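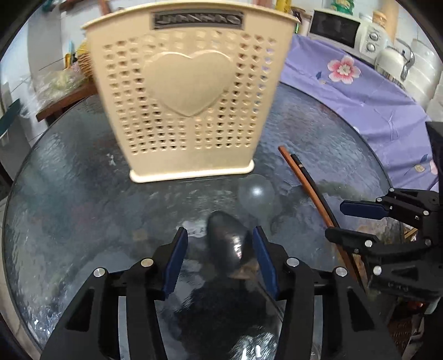

Portable power stations for campers are sold by the number on the box, and Waltraud Rainer would like people to stop believing the number. She has wired vans in Lovbridge for most of her working life and was asked so often about the Plulleo that she finally bought one with her own money. I went to see her expecting an enthusiast and got a bill of complaints. When I read her the specification from the sales page, she pointed at the cream plastic basket on the round glass table, the one with the raised heart on its front and a dark gray label plate along the rim. "Letters on a plate," she said. "Anybody can mold letters on a plate. I want to know what comes out of the socket."

The Plulleo claims 1122 watt-hours of storage and a 1000 watt inverter. Rainer has no particular quarrel with the first figure. Her quarrel is with what buyers do with it. They add up the lights, the fridge, the laptop and the fan, divide, and arrive at a weekend. "The 1122 is what the cells hold, on a good day, according to the people who sell the cells. Then you run it through an inverter to make household current, and the inverter takes its cut. Then you plug in a laptop brick that turns it back into low voltage, and the brick takes its cut too. You paid for all of that."

She is particularly cross about small loads. An inverter uses power just by being switched on, and a phone charger left on it overnight can cost far more than the phone ever gets. I asked whether the manual mentions this. She said it does, in a footnote, after the page about the colored lights.

The 1000 watts bothered her less than I thought it would. "It'll run a kettle if you buy the right kettle. People bring the one from their kitchen, which wants a good deal more than that, and it shuts off. Then they come to me and say it's broken. It isn't broken. It did what it should." She would still rather see campers boil water on gas, and she told me so twice.

Solar is where she really loses patience. The folding panel sold alongside the Plulleo is supposed to fill it in 6 hours. Rainer tried it in November, in the yard behind her shop, and gave up well before the light did. She concedes that November was never going to be kind. "So put the month on the box," she said. "Put down that it was summer, noon, a clear sky, the panel square to the sun and somebody standing there turning it every so often. Who goes camping to turn a panel?"

I put some of this to Emil Grabner, who imports the Plulleo and was good enough to take my call. He was polite, and I think he had heard most of it before. The 6 hours, he told me, is "a laboratory value under standard conditions" and every competitor quotes the same kind of value. That is probably true. I'm not sure it is a defense. When I asked what a customer should expect on an ordinary cloudy afternoon, he said it depended on the afternoon.

Grabner was on firmer ground about safety. The unit cuts out when it gets too hot, refuses to charge when the cells are near freezing, and has 3 separate fuses on the output side. Rainer had opened hers up — there goes the warranty — and found the fuses where he said they would be. She also thought the soldering was decent. She wrote none of this down for me, and I had to press her to get it.

They disagree most about the app. It's called Nastix, it talks to the unit over Bluetooth, and it shows the charge as a percentage with an estimate of the hours left. Grabner called it the feature customers love most. Rainer watched the estimate jump up and down each time the compressor in her fridge kicked in, and she no longer looks at it. "It tells you how long you have if nothing changes. In a van something always changes." Her own advice is to keep the readout in watts on screen and ignore the hours. I tried the app for an evening and would go along with that, though I found the low-charge alarm useful.

What would she put in a van instead? A plain fixed battery under the seat, a charger that runs from the alternator while you drive, and cable from Hồ, a supplier she has used for years and would not hear a word against. It costs less per stored watt-hour, by her reckoning, if you leave out the labor. I pointed out that she sells the labor. She laughed and said yes, fine, put that in.

She does see a use for the Plulleo. People who rent a van, or who camp in a tent beside the car, can't bolt anything down, and for them a box with a handle makes sense. Grabner says those are most of his buyers. He had no sales figures to show me. Rainer is keeping hers for power cuts at the shop, with the inverter switched off until she needs it.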